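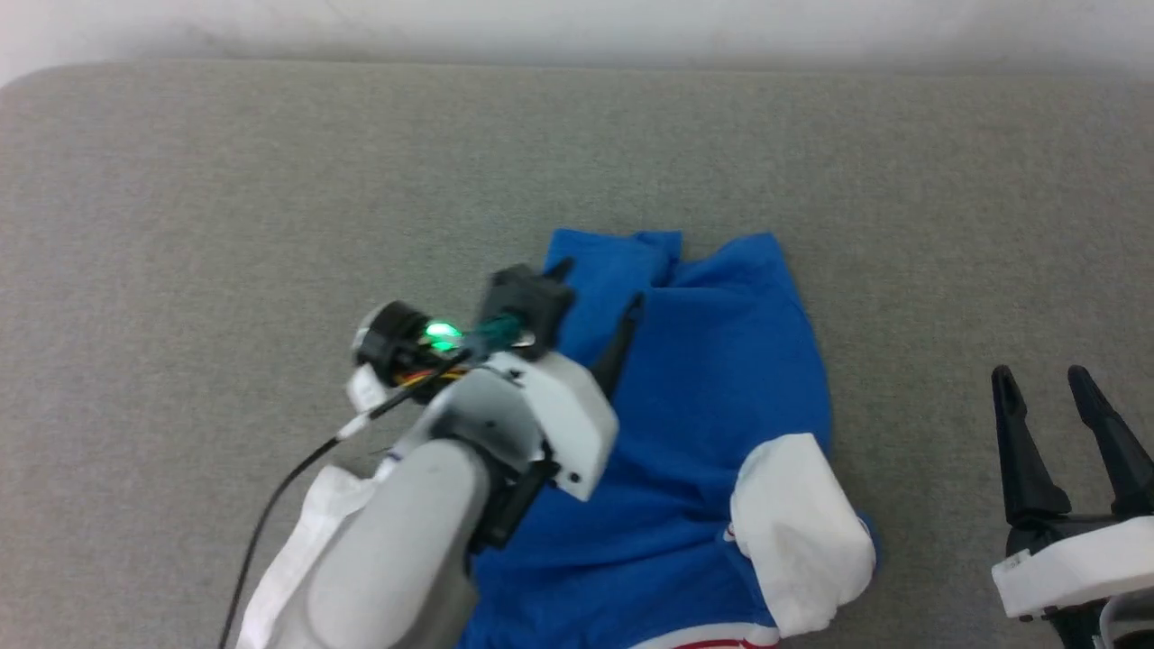
Garment folding is the reduction of a piece of clothing to a smaller, flatter shape for storage, transport or display. It is distinct from hanging, in which the garment keeps its worn shape, and from rolling, in which it is wound around itself. Shirts with short sleeves are the most commonly folded items in household laundry.

Surface

Folding requires a flat area larger than the garment when spread out. A width of 600 mm is enough for a child's shirt, while adult sizes need more. Textured coverings such as felt hold the fabric in place but resist sliding it flat – smooth tops behave the opposite way. Beds are widely used at home, although a soft mattress makes straight creases harder to form.

Flattening

A shirt taken from a basket or dryer is usually crumpled, with the sleeves caught under the body. The collar is located first, as its seam is stiffer than the surrounding cloth and shows which way the garment lies. The shirt is then held at the shoulders, shaken once and laid down. Remaining wrinkles are pushed toward the hem by hand. Sleeves in a contrasting color are easier to find in the heap than sleeves of the body color.

Common methods

In the side fold, the shirt lies face down. Each side is turned toward the center with its sleeve laid back on itself, and the hem is brought up to the collar. The finished width for retail shelving is often 248 mm.

The Pomare fold begins with the shirt face up and halved lengthwise, sleeve on sleeve. It is faster but leaves a crease down the front, and is seldom used for printed shirts.

The board fold uses a rigid sheet as a template. The Killow board, 300 mm wide, has a cutout at the top for the collar.

Fabric behavior

Cotton jersey takes a crease readily. Polyester sports jerseys are more slippery and tend to open after folding – a second fold across the body reduces this. Ribbed cuffs and striped hems add thickness at the edges, so stacks of such shirts lean unless alternate pieces are turned end for end.

See also: Ironing; Linen closet; Zernmont drawer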